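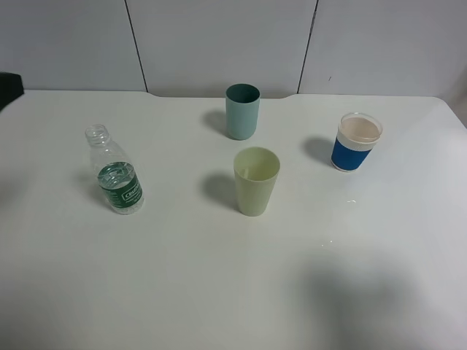
*Photo: water bottle and three cups on a table*

**June 2025** - route clearance trainer, vehicle intercom and power

Picked up where the March entry stopped. The Kiltdale unit wants the trainer back for its urban course, so the intercom fault has to be found before anything else gets touched.

Symptom as logged by the range staff: commander's headset drops out when the turret drive is running. Driver and gunner stations not affected. It was written up as a bad headset, and two headsets have been swapped already with no change.

Set up on the bench first with the Jalto control box on a separate supply. Ran it for 60 minutes with all three stations live. No dropouts. Put it back in the hull, engine off, turret off, same result. Turned on the turret drive and lost the commander's station inside a minute. It came back when the drive was stopped. Did this four times and got the same thing each time, so I am calling it repeatable.

Supply voltage at the control box holds steady with the drive running. Ground is the problem. Measured 41 ohms between the commander's station bracket and the hull stud, should be well under one. Driver's bracket reads fine. Somebody painted the turret ring area during the last refit and the bracket went back on over the paint. The bonding strap is there but it is sitting on the painted face too.

Took the bracket off, cleaned both faces to bare metal, new star washers, strap moved to the inside face. Reads 0.2 now. Ran the turret drive through full travel both ways with someone talking on the net. No dropouts. Want a longer run before I sign it off.

Other things found while in there:

- Slip ring cover is missing two screws. Replaced from stock.
- Cable 34 has a cut in the outer jacket near the clamp. Inner screen not damaged. Taped for now, needs a proper sleeve.
- Label on the junction box does not match the drawing. Box is wired right, drawing is wrong. Marked up the shop copy.

Robles sent the replacement smoke discharger panel for the second hull. Connector is keyed differently from the old one, so it does not go in without the adapter lead. The packing list shows the lead, but there was no lead in the carton. Mailed them. Don't file the keyway to make it fit - the firing circuit pins are swapped on the new part.

Hours meter on hull one reads 482. Filter change is due at the next 500, may as well do it while the deck is open.

To do:

- Long run on the intercom, engine and turret both on
- Sleeve for cable 34
- Check the other hull for paint under the same bracket
- Send the drawing correction to Olent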